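Open day at the Jerisari board works

I'd been meaning to get out to Flundness since May, and the Jerisari open day finally gave me a reason. They make cutting boards and countertops in an old brick mill by the river, and once a year they let people wander through. Parking was a muddy field, so wear boots if you go!

We started in the drying sheds, and oh, the smell. Stacks of maple and ash right up to the rafters, all of it resting before anybody touches it with a saw. Our guide said the yard holds 2,000 planks when it's full (it looked pretty full to me). Then we went through to the gluing room, where strips get clamped up overnight. I had no idea how picky they are about matching the grain — one woman flipped the same strip over and over before she was happy with it. 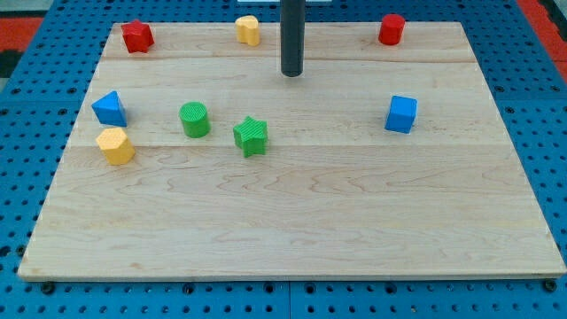
Pale maple, glued up from several planks, with a few colored blocks on top.

After that came the sanding hall, very loud, and then the oil room, which I liked best. They use a blend from a little firm called Khosravi, and you get to rub some into an offcut yourself. Mine came out streaky. I took it home anyway and it's under my teapot now.

Lunch was soup in the canteen, with a bun the size of my head. The shop was crowded, but I came away with a Fuken bread board, their thick one with the rounded corners, and a tin of the oil. There's a seconds bin by the door too, so dig around in there before you pay full price.

The tour takes 3 hours if you stop for everything, and the groups are small enough that you can hear the guide. Booking for the next one opens on 15th January. I'm going back for a bigger board, and this time I'm bringing the truck.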